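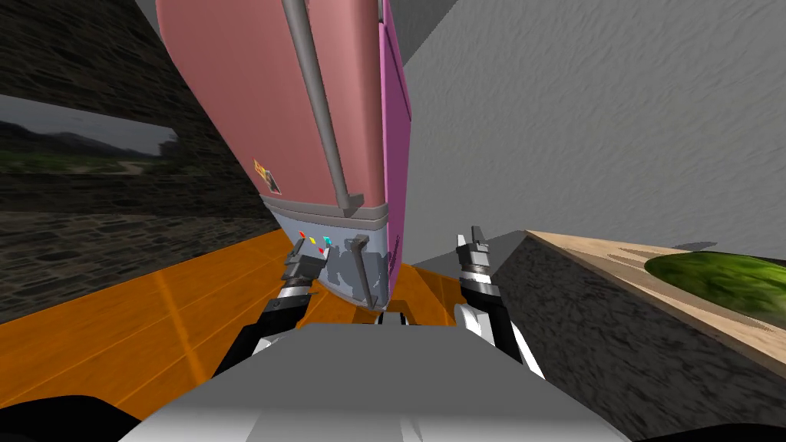 Hilura is a commercial software kit for training and testing two-armed household robots in simulated rooms. It is sold by Hedlund, a company based in Kustport, and was first offered in August 2016. The kit consists of a physics engine, a library of rooms and household objects, a set of robot models, and a scoring service that runs on the company's own servers. Buyers do not need to own a robot.

Background

The kit grew out of an in-house tool that Hedlund used to check arm controllers before shipping them. Kristof Dewulf, who led the early work, described it as a way to "break things for free." The first public release had 15 rooms and no scoring. Later releases added the second arm, views from the wrists, and random changes to walls, floors and object colors.

Contents

The object library holds 885 items. Hedlund's sales material calls these "everyday household objects," a phrase that has drawn complaints. Many are the same basic shape with a new color or surface, and the company counts each version as a separate item. Large appliances are included, along with food, blocks, tiles and small kitchen goods. Weights can be edited, but the default values are not documented, and users have reported cabinets that handle as if they were hollow.

Rooms are put together from parts by a script. Walls, trim, window views and floors are picked separately, so a finished room may mix materials that would rarely be found together in a real house. Hedlund presents this as a strength, on the grounds that a controller trained on odd rooms should cope better with ordinary ones. The company has not published a test that compares the two.

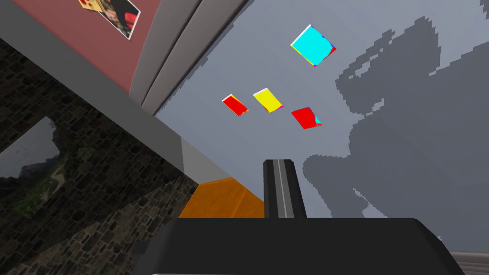 Wrist views are charged as an add-on. They are meant to help with small or thin objects, where a view from the head is often blocked by the arms. Shadows in these views are drawn at low detail to save computing time. A setting for smoother shadows exists – it slows the kit down badly on older machines, and it is turned off in the scoring service whatever the buyer chooses.

Scoring and claims

A standard scoring run has 100 trials. Hedlund has advertised that controllers tuned with Hilura need 40 percent less practice on real hardware. The figure comes from a single internal study of one arm model and one task, and neither the task nor the starting controller was described in enough detail for others to repeat it.

Ghazala Lashari, an engineer in Gorkville, published a long review of the kit on 24 June 2018. She found the arm motion convincing and the installer easy to use, but wrote that contact between fingers and thin objects was "a guess with good manners." In her runs, the same controller and the same room gave different scores on different days. Hedlund replied that the servers had been updated between runs. It did not say what had changed, and older versions of the scoring service are not kept available.

Pricing

Hilura is sold as a yearly license for each seat, with scoring runs billed separately. Schools may apply for a lower rate. The trial version leaves out the second arm and limits the user to one room, so it gives little idea of how the paid kit performs on two-handed tasks.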